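Ticket 8240: Small table by the striped wall, teal box and ring
Opened by: Nandini Pai
Assigned to: Chandrasekhar Varghese, Futgate Facilities
Status: Closed, grudgingly
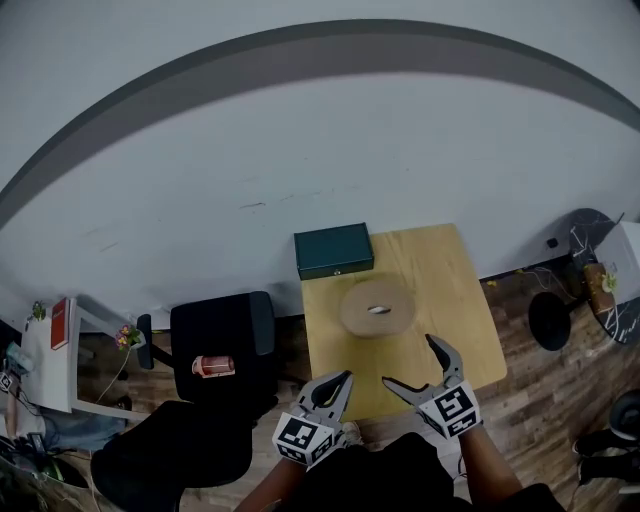 Nandini Pai, Aug 17, 2026, 9:40
The little table with the yellow top rocks. Put one elbow on it and the teal box in the back corner knocks against the wall, and I get to hear it through a phone call. Please fix the table. Please also tell me who owns the beige ring, which has been in the middle of it since March and is starting to feel like management.

Chandrasekhar Varghese, 10:43
Which legs?

Nandini Pai, 10:51
The ones that reach the floor, presumably. It's one of the others I'm writing about.

Chandrasekhar Varghese, 11:20
Went up. Tried turning the table end for end. Still rocks, now in the other direction. Turned it back. Tightened all the bolts I could find, got a quarter turn out of one of them. Slightly better.
Also, the table is shoved up close to a wall that curves. A straight edge and a curved wall are never going to agree, so it shifts whenever somebody leans.

Nandini Pai, 11:32
Can we straighten the wall?

Chandrasekhar Varghese, 11:34
Form 82, allow nine years.

Chandrasekhar Varghese, 1:15
Felt pad under the short leg. Pulled the table forward an inch. No rocking with my full weight on it, and I had lunch. The scuffs on the white part of the wall are a paint job, so I've opened a separate ticket with Senport. The gray stripe I am leaving alone.

Nandini Pai, 1:40
Confirmed, steady. And the box?

Chandrasekhar Varghese, 1:52
Iyengar in accounts says it's hers and she wants it left in the corner. She does not know where the key is. Not my department.

Nandini Pai, 2:05
Ring?

Chandrasekhar Varghese, 2:09
Asked the whole floor. Two people said tape, one said cushion, none said mine. Left it where it was. Closing.

Nandini Pai, 2:11
The black office chair next to it squeaks.

Chandrasekhar Varghese, 2:12
New ticket, please.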